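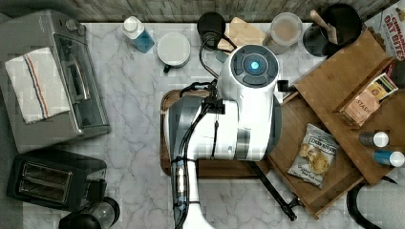

The pitch at work was that the robot would give us our time back. I wrote that phrase down at the meeting because I wanted to see what would become of it.

I should say where I'm coming from. I work in facilities support for a company that looks after break rooms and small staff kitchens in other people's offices. Stocking, wiping down, running mugs through the washer, throwing out the yogurt that has been in the fridge since the last ice age. There are 11 of us on the day crew. In July we were told that one of our sites, the Grodel building, would be getting a mobile robot with an arm, supplied by an outfit called Avano, and that it would take over what the slides called "counter reset." Counter reset is putting stuff back where it goes. I have been doing it for 9 years and had never heard it called that.

Now, I am not someone who hates machines. I like the floor scrubber. The floor scrubber does a thing my shoulders used to do and it does it better, and you can hear it coming. My trouble is with the way people talk about the newer ones, as if a job were a list of motions and you could cross them off one at a time until there was no job left.

Take a staff kitchen counter. People leave cereal out. They leave chips out, they leave a towel over the toaster oven (please don't do that, by the way, I've moved so many towels), they put a mug down next to a cutting board and go back to their desks. The motions of fixing this are simple enough. The part that takes some knowing is which mug is finished with and which one belongs to the woman from billing who is on the phone and will be right back. Whose chips are those? Is that container lunch, or has it been lunch for a week? I asked about this during the training and the answer was that exceptions would be "flagged for a human."

So I'm the human. That's the new job, in case you were wondering what it changes. On my old sheet I had 12 kitchens a shift and I went in, sorted it out, and left. On the new sheet I have the same kitchens plus a tablet, and the tablet has a queue, and in the queue are questions. Keep or discard. Move or leave. I answered 252 of them in my first month. I know the number because the tablet shows it to you at the top of the screen, like a score in a game you didn't ask to play.

To be fair to it, the thing moves carefully. I've stood and watched the arm go out over a counter and it's slower than me but it doesn't bang into things, and I bang into things. Moushumi Mondal, who trained me when I started and has the sharpest eye on the crew, likes it more than I do. Her wrists are bad and she was glad to stop lifting the heavy trays at Grodel. I don't want to wave that away. If the whole story were "the robot lifts the trays and Moushumi's wrists get better," I'd be writing a different post, probably a shorter one.

But the hours are where I get suspicious. The time we were going to get back has been handed to a second building, Istell, which used to have its own person. She was moved to evenings. Nobody was let go, and management says so often enough that I've started listening for what comes after it. Our lead told me the Istell hours were "absorbed." By whom? I looked around the room and could make a pretty good guess.

The other thing is the people who use the kitchens. They used to talk to me. It wasn't deep stuff, mostly complaints about the coffee, but it's how I found out a fridge was leaking or that someone had a nut allergy and we should keep the cereal boxes apart. They don't tell the robot that kind of thing. Some of them step around it and some of them film it with their phones, and then they leave, and I hear about the leaking fridge from a ticket two days later.

There's a scheduling system called Wei that's supposed to tie it all together next, robot and crew on one board. I've seen a demo. Everyone on the board is a colored bar, and the robot's bar is the same shape as mine. I asked who decides when my bar gets longer and was told that feedback is being collected.

I've given mine. I asked for the tablet questions to count as work time on the sheet, with minutes next to them like any other task. So far they don't.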